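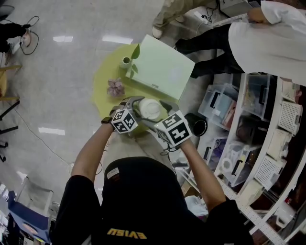

Packing tips – carry-on only, two weeks, one bag

Last updated 26 August 2023

Quick ones first. Will tidy this page up when I get home, flying again shortly.

Roll the t-shirts, fold the trousers. Jeans rolled take up more room than jeans folded, I've tried it both ways. Two pairs of shoes max and you're wearing one of them.

Socks inside the shoes. Chargers inside the socks if you're desperate.

Weigh the bag at home. Bathroom scales are fine – stand on them with the bag, then without, take one from the other. Some airlines weigh at the gate now and the fee hurts. I paid it in July for a jar of honey and a hardback.

Liquids. Decant everything. Put a square of cling wrap over the mouth of the bottle before you screw the lid on, then squeeze a bit of air out. Sunscreen is the worst for leaking. Bar soap and a bar shampoo get you out of most of it, but dry them on the towel rail before they go back in the tin or you'll have soup.

Label the little bottles. Conditioner and moisturiser look the same at 5 am in a hostel in Tultero.
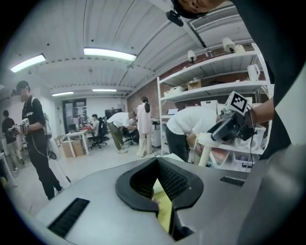

Laundry on the road. Flat rubber sink plug, 23 grams on my kitchen scale, best thing in the bag. Hotel plugs never hold. Wash at night, roll the wet stuff up in a dry towel, stand on it, then hang. Merino and thin synthetics are dry by morning, cotton isnt.

Karim Bouazza wrote in to say a bit of elastic cord plaited double makes a clothesline with no pegs, you just poke the corners through. Works. Mine's been strung across balconies from Fasgate to Sqalli.

Papers – photocopy of the passport in the bag, a photo of it on the phone, one emailed to yourself. Keep 200 in cash somewhere that is not your wallet. Inside a rolled pair of undies is good.

Smelly bag? Bicarb in an old sock, leave zipped up overnight. Shake it outside, not over teh carpet like me.

Stuck zip: rub a pencil or a candle stub along the teeth, work it slowly.

Snacks, a spoon, an empty water bottle to fill after security. Fulgencio Quintero asked about fruit – eat it before you land, the quarantine fines are no joke.

More on backpacks vs wheelies next time.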